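Drollness at the packing bench
2 April 2018

Mutis sells a two-armed packing robot called the Drollness, and Josance, who ship other people's candles, are thinking of hiring one. I was asked along to see whether it could cope with cardboard. Cardboard has been getting the better of me for years, so I went with an open mind and took the gallery with me.

Kraft paper, folded over. The green pads are the part you pay extra for, and Mutis swears by them for thin stock.
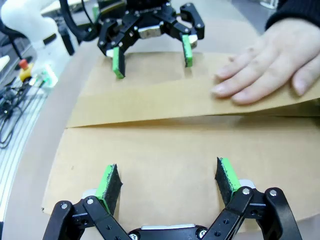 Grip and reach

The fingers open wide enough for most of what Josance sends out. Replacement pads come in packs of 22, a number I asked about twice and still can't explain. Large sheets are the awkward customers – they have opinions, and they sag. 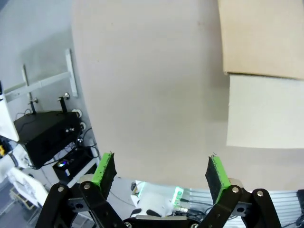

Lucrezia Messina wrote in to say that pads are the least of it, and that her Baumgartner rig ate some 60 metres of tape in June before anyone found the setting. She would like to know if the Drollness has the same setting, and where they have hidden it.

Second menu, under Preferences, next to the language options. I looked.

Tape, then. The hire price covers setting up and one visit afterwards, but you bring your own.
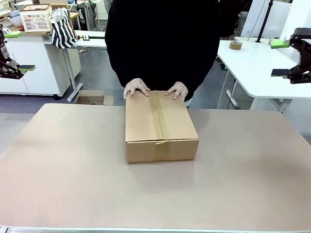 Josance's main worry is the lid. Their cartons go out with a single strip over the top seam and down the front, much like the one on the bench, and a flap that springs up means a candle on somebody's doorstep in two pieces. Mutis quotes for lids as a separate job, at 50 a week on top of the hire.

Opening cartons is quoted separately too, which I thought was cheeky.

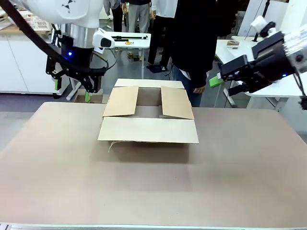
The shortest hire is 2 months, with a week's notice after that. Josance have asked for a price without the lids and are waiting to hear.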